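첼텐홀름 주민 소식지 7월호

마을 도서관 열람실 개편 안내

첼텐홀름 도서관 2층 열람실이 여름 동안 새로 배치됩니다. 공사는 7월 초에 시작하며, 1층 대출 창구와 어린이 서가는 평소대로 운영합니다. 2층에 있던 향토 자료는 공사 기간에 1층 안쪽 방으로 옮겨 두고, 신청하신 분께 직원이 직접 꺼내 드립니다. 신청은 창구에서 종이로 받습니다. 전화 신청은 받지 않습니다.

이번 개편의 출발점은 작년 겨울에 돌린 이용자 설문이었습니다. 응답지 725장이 돌아왔고, 가장 많이 나온 의견은 좌석 간격이 좁다는 것이었습니다. 그다음은 창가 쪽 눈부심, 콘센트 부족 순이었습니다. 서가를 줄이지 말아 달라는 의견도 적지 않았습니다. 설계를 맡은 기온 오르트너 씨는 서가 총길이를 그대로 두고 책상 배열만 바꾸는 안을 냈고, 도서관이 이를 받아들였습니다.

새 배열에서는 긴 공용 책상을 벽 쪽으로 붙이고 가운데에 통로를 냅니다. 휠체어와 유아차가 서가 끝까지 들어갈 수 있는 폭입니다. 창가에는 높이 조절이 되는 차양을 답니다. 지금 쓰는 커튼은 떼어서 1층 강좌실에 다시 겁니다. 의자는 새로 사지 않고 등받이 천만 갈기로 했습니다. 천 색깔은 짙은 녹색입니다.

향토 자료 가운데 가장 오래된 것은 1801년에 만든 토지 대장입니다. 표지가 많이 상해서 몇 해 전부터 열람을 제한해 왔습니다. 이번에 옮기는 김에 보존 상자를 새로 맞추고, 본문은 촬영본으로 볼 수 있게 합니다. 원본은 연구 목적으로 신청하신 분께만 보여 드립니다. 어빈브리지 쪽 옛 지명이 나오는 부분은 찾는 분이 많아 촬영본을 두 벌 만들어 한 벌은 대출용으로 돌립니다. 에버하르트 방앗간 관련 문서도 같은 방식으로 정리하는 중입니다. 집에 옛 사진이나 편지, 영수증을 가지고 계신 분은 창구에 들고 오시면 복사한 뒤 바로 돌려드립니다. 누가 언제 썼는지 아는 대로 적어 오시면 목록을 만들 때 큰 도움이 됩니다.

정기 간행물 서가도 손을 봅니다. 구독 중인 잡지 가운데 폐간된 세 종은 목록에서 빼고, 그 자리에 원예 잡지와 지역 철도 잡지를 넣습니다. 지난 호는 묶어서 계단 밑 서가에 둡니다. 신문은 당일 것만 2층에 두고 나머지는 1층에서 보관합니다.

오래된 목록 카드를 버리느냐는 질문이 여러 번 들어왔습니다. 버리지 않습니다. 카드함은 계단참으로 옮기고, 서랍은 잠그지 않습니다. 전산 목록에 없는 책이 아직 남아 있어 직원들도 카드를 씁니다. 입력 작업은 2029년에 끝낼 계획입니다.

독서 모임 소식도 함께 전합니다. 은히라 본수 씨가 이끄는 저녁 모임은 공사 기간에 1층 강좌실에서 열립니다. 시작 시각은 저녁 7시 그대로입니다. 이번 달에는 단편집을 읽고, 다음 달에는 여행기로 넘어갑니다. 책은 창구에서 모임용으로 따로 빌려 드리며, 대출 권수에 들어가지 않습니다. 처음 오시는 분은 책을 다 읽지 않고 오셔도 됩니다. 차와 컵은 준비되어 있습니다.

과학 기술 서가에는 신간이 들어왔습니다. 기초 전기, 천문 관측을 다룬 입문서가 있고, 중고등학생이 읽을 만한 수학책도 있습니다. 공사 중에는 1층 계단 옆 임시 서가에서 찾으시면 됩니다. 대출 기간은 3주이고, 예약자가 없으면 한 번 연장할 수 있습니다.

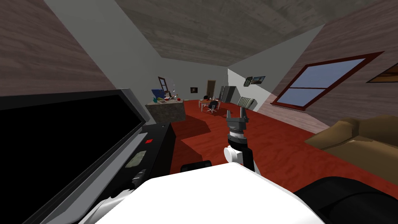 공사 기간 이용 시간

1층은 오전 9시에 열고 저녁 8시에 닫습니다. 독서 모임이 있는 날에는 강좌실만 더 늦게까지 엽니다. 반납함은 정문 왼쪽에 있으며 밤에도 쓸 수 있습니다. 큰 화집과 지도는 반납함에 넣지 말고 창구로 가져와 주십시오.

정문 앞 자전거 거치대는 자재를 내리는 동안 뒷마당으로 옮깁니다. 뒷마당 문은 도서관이 여는 시간에만 열려 있습니다. 차로 오시는 분은 아베로 길 공용 주차장을 이용해 주십시오. 주차장에서 도서관 뒷문까지 걸어서 오는 길에는 계단이 없습니다.

소음이 큰 작업은 오전에 몰아서 합니다. 조용히 공부할 자리가 필요한 학생은 창구에 말하면 오후에 강좌실을 쓸 수 있습니다. 모임 준비가 시작되는 저녁 6시 30분 전에는 자리를 비워 주십시오.

2층을 다시 여는 날은 정해지는 대로 현관 게시판과 다음 호에 싣겠습니다.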